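Search news Enter keyword

Glass-handling arm at Vistley gets new fingertips and a faster morning check

The small robot arm that loads and unloads glassware at the Vistley test kitchen is back at work this May, and the people who look after it could hardly be happier with how it's running.

Evanthia Vasilakis, who maintains the cell, swapped both gripper fingers, reset the closing force and then did the part she likes best – teaching the arm where the dish rack sits. It used to take her most of a morning. With the new routine from Humel it takes 9 minutes, and she can do it before her coffee gets cold!

Clear glass is a tough test for any camera. It shines, it bends the light, and a faceted base throws back little sparks that can fool the software about where the edge is. So the wrist camera now looks straight down at the rack before each pick, and the fingers stay open until the arm has settled on a glass.
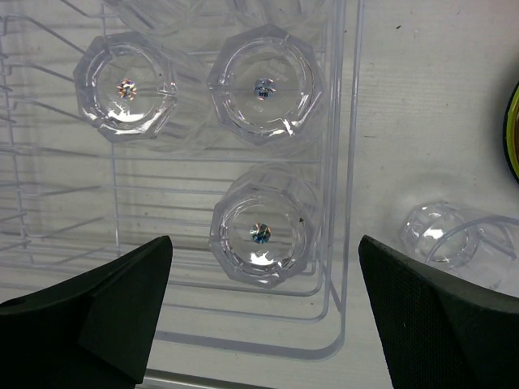 The lens gets wiped at the start of every shift, and the finger pads come off for a closer look after 1000 picks. Vasilakis keeps the old pair in a drawer, just in case. Her colleague Eftychia Kourkoulas is already working on the next job for the cell, a set of stemmed glasses from Rallis – a much trickier shape, and one she can't wait to try.

61 shares | 9 comments

Contact us | © Allgate News | Back to top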